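Budget for a two-arm bench setup, what am I forgetting?
Small Automation Corner > Buying and Planning

storkby_dan
Hi all! Trying to get a number to my boss by Tuesday. We want a second pair of small arms for the bench (cups, boxes, pen holders, ordinary tabletop stuff). The Ristier quote came back at 1,643 per arm without grippers, and I've got 2,000 set aside for everything else, meaning grippers, cables, mounts and spares. Does that sound sane or am I dreaming?

macapagal77
Dreaming, sorry. Grippers alone ate most of our "everything else" line. And get the shipping in writing, ours came in on a separate invoice and I had to go begging in November.

Cillian Mulligan
I'd disagree a bit. If you stick with plain two-finger grippers you can do it, you just can't get fancy. Where people blow it is spares. I keep 9 sets of fingertips in a drawer and I've never been sorry.

macapagal77
9 sets?? We've used two since we started.

Cillian Mulligan
You don't let the interns drive, clearly.

storkby_dan
Ha, ok, spares are going on the list. What about the table? Osico wants silly money for their bench with the rails, and I was going to put that in as a maybe.

Cillian Mulligan
Skip it for now! We run ours on a regular table with a black cloth over it and plastic cups to practice on. I'd put the bench money into gripper cables and a second power supply.
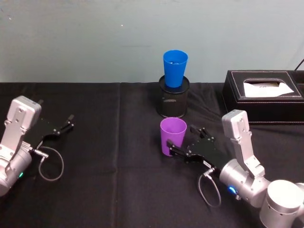
Also budget your own time, that's the one I got wrong. I told my manager 17 hours for setup and that didn't even cover getting both arms to share the middle of the table without bumping each other. Ask for double and look like a hero if you come in under.

macapagal77
Agree on the hours, still don't agree on the cloth. It bunches up and then your cup's leaning. Get a rubber mat, they're cheap.

Cillian Mulligan
Pull it tight and clip it underneath. Mine has wrinkles and I live with them.

storkby_dan
Ok so: two arms, plain grippers, extra cables, fingertips (maybe not 9 sets, sorry Cillian), no Osico bench, and I'll price a mat and a cloth and let the boss pick. Going to ask Ristier if they'll do anything on price for a pair. Will post what they say.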